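Okay, thread time. I've been using the Siralton handheld gripper kit for 16 days now and a bunch of you asked if it's worth the money, so here goes (long one, get a snack)

Quick background for anybody new: I do demo recording for small automation jobs. You hold a gripper in each hand, do the task yourself, and the recording goes off to train a robot arm. I've used two other kits before this one. 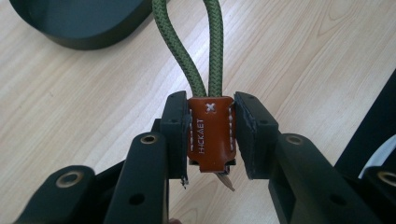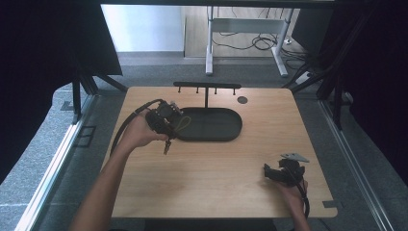
So, the fingers. I'm starting there because the fingers are the whole reason I picked Siralton over the Stodel kit, which costs a good bit less. The linkage feels really tight in the hand, hardly any slop, and when you squeeze slowly you can feel where the pads meet. Small flat stuff is what I care about most, and a leather tab on a braided cord is a great test for that – it's thin, it flops around, and you have to get the pads square on both edges or it twists away from you. With the Stodel I hated picking up anything like that. With this one I kind of look forward to it!

Now the complaint that goes with it. Pads wear. The inner edge on one of mine is already rough and kind of ragged, with little gray flecks along it. I emailed Siralton and they said pads are a consumable, fine, okay, but then put more than one spare pair in the box? Come on.

Cables. Each gripper has its own black cable and they are THICK. I was sure I'd be fighting them all day. I run the left one down alongside my forearm and after a while I stop noticing it. The right one I still bump with my wrist if I'm working low over the table. If you're short or your table is tall, I'd raise your chair before you blame the kit.

Weight is better than I expected. I can go maybe forty minutes before my hands want a break, and I hold the left one from underneath with my palm up a lot of the time, which takes the load off my thumb. The manual shows a totally different hold. I tried theirs for an afternoon and went right back to mine.

Okay the software, ugh. It's called Huttunen and you have to use it, there's no way around that. Setup took me most of a morning. It wanted to calibrate both grippers, then it lost the right one, then it wanted to calibrate both again. Once it's running it's solid though. I've recorded 1,376 clips so far and it threw out 164 of them, mostly for me dropping something or starting before the beep.

(The beep is awful btw. You can turn it down but you can't change it. I dream about this beep.)

One thing I do love in there is the review screen. You can scrub through both hands side by side and tag a bad grab without deleting the whole clip. On the Stodel I was keeping notes on paper like it was 1985.

Somebody asked about the service plan. It's through Evwood, they do the repairs and the swaps. I've used it once, for a screw that kept backing out on the housing. They answered in 9 hours and mailed a new screw and a tiny tube of thread locker. No argument, no "please send a video." Very happy with that part. I do not know what happens if something big breaks and I'd rather not find out!

Stuff I wish I'd known before ordering:

The case it ships in is nice but there's no room in it for the cables if you leave them plugged in. Unplug every time. Yes it's annoying.

Get a work surface that isn't shiny. I had a glossy white one at first and the tracking got jumpy. Plain light wood has been great.

Buy extra pads with the kit so you only pay shipping once.

Would I buy it again? Yeah, for fiddly little things – cords, tabs, straps, that kind of work. If all you're moving is boxes and bottles, I think the Stodel is fine and you can spend the difference on a better chair.

I'm keeping mine. Next up I want to try zippers, and I'm a little scared of it. If anybody has done zippers with this kit please tell me which pads you used, the soft ones or the regular ones, and how long they lasted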